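Fonora round towel basket, dark red-brown, large size
Reviewed by Zainab Uzor, 10 January 2020

I bought this basket in December for the bathroom, because our used towels always finished on the counter and the counter was never free. It now lives on the tiles against the wall, beside the door. I wanted to use it for some weeks before writing, as a basket is easy to like on the first day. 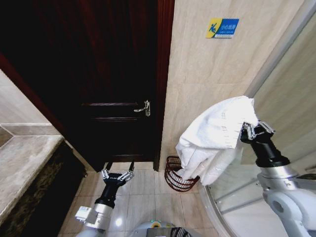
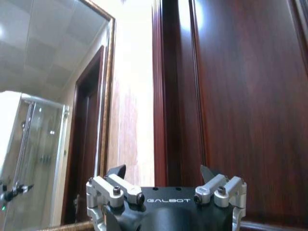

The first thing I will speak about is the colour. On the shop page it was called "chestnut", and I expected something more orange. In my house it is a dark red-brown, quite near to the colour of our bathroom door, and I am happy with this. If you have a white door and pale tiles everywhere, it will look heavier than you may think from the shop page. There is also a cream one, which my sister-in-law has, and it shows every mark.

The frame is wire, and the shape is rounded, so there are no corners to hit with your toe when you go out in a hurry. I had a square one before, from Wanby, and I hit it many times. The Wanby had a lid also, and the lid was a mistake for us. People in my family do not open lids. They put the towel on top of the lid and go away.

Size. The seller says it is for 6 bath towels. This is true if the towels are thin or if somebody folds them. With our thick white ones, dropped in by hand without any care, I would say four, and then the fifth one hangs over the side. For two persons it is enough. For a family with teenagers I would buy two, or empty it every day.

Weight is 1870 grams on my kitchen scale, with nothing inside. I like that it is not too light. You can throw a towel from the basin and the basket stays where it is. On a glossy floor like ours, though, it slides when you push it with the foot, and the wire makes an unpleasant noise on the tile. I put small felt pads under it and the noise is gone, but after a few weeks one pad came off from the damp, so now I use rubber ones. The maker should include them for this price.

About the price, I paid 80 dollars with delivery. It is too much for a basket, I know. The Aliyu one at the hardware store costs half of it and has almost the same shape, but I put my hand inside in the shop and there were sharp wire ends near the rim. A loop of towel would catch on them in one week. In the Fonora the ends are turned down and covered, and until now I found only one place, close to the bottom, where a thread was pulled from a face cloth. I pressed the wire flat with a spoon.

Air goes through it well. The old closed one smelled after two days, and this one does not, if the towel is put in loosely. A really soaked bath mat is another matter. The water goes straight down to the floor, because there is no tray, so please hang mats somewhere else first.

For cleaning I take it to the shower and rinse it, then dry it with an old cloth. The dust stays between the wires and a soft brush helps. I looked for rust carefully and found none yet, but it is early to say, and I will come back to this review if something appears.

One more complaint – the handles. They are narrow, and when the basket is full they press into the fingers on the way to the laundry. I wrapped them with cotton tape, which is not beautiful, but it works. The Astine basket has wider handles, and I would have chosen it if they made it in a dark colour.

I give it four stars out of five. I would buy it again, maybe in the sale.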